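We use cookies to improve your visit. By carrying on you agree to our cookie policy. Accept / Manage settings

Rirnovska House, flat 12
Move-out and safety check, January 2023
Checked by: Vignesh Chettiar for Fitzsimmons Lettings

Smoke alarm, hall: OK. Tested, loud. Date on back still good.

Smoke alarm, landing: FAIL. Chirps, then nothing. New battery didnt help. Replace whole unit before keys go out.

CO alarm: OK. Sat on top of the boiler cupboard, wants fixing to the wall.

Boiler: OK, service sticker in date. Pressure a bit low, topped up while there.

Stairs: handrail loose at the bottom, 2 screws missing. Carpet lifting on the third step, trip hazard. Do this one first please.

Windows: see notes. Opened and shut everything I could reach. Back bedroom stiff, needs a rub of wax. Keys for the window locks not in the drawer, ask the tenant agian.
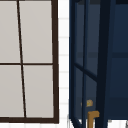 Window, four panes, thin dark brown bars.

Kitchen: extractor fan greasy but runs. Socket by the kettle has a cracked faceplate, taped over for now. Electrician booked through Ovard, job no. 292. Fire blanket present, pull tabs clear.

Bathroom: sealant black along the bath edge. Hot tap very hot, turn the cylinder stat down. Lock works from outside with a coin, OK.

Front door: closer too strong, slams. Slacken off. Letterbox flap fine.

Meter cupboard: full of paint tins. Must be cleared, told Cirport they have 10 days. Their tins, their job.

Outside: bin store gate off its hinge. Path light out, couldnt tell if bulb or sensor. Gutter above porch dripping.

Overall: not ready to let. Stairs, landing alarm and socket have to be done frist, the rest can wait a bit. Recheck in February, will bring the spare alarm with me.

V.C.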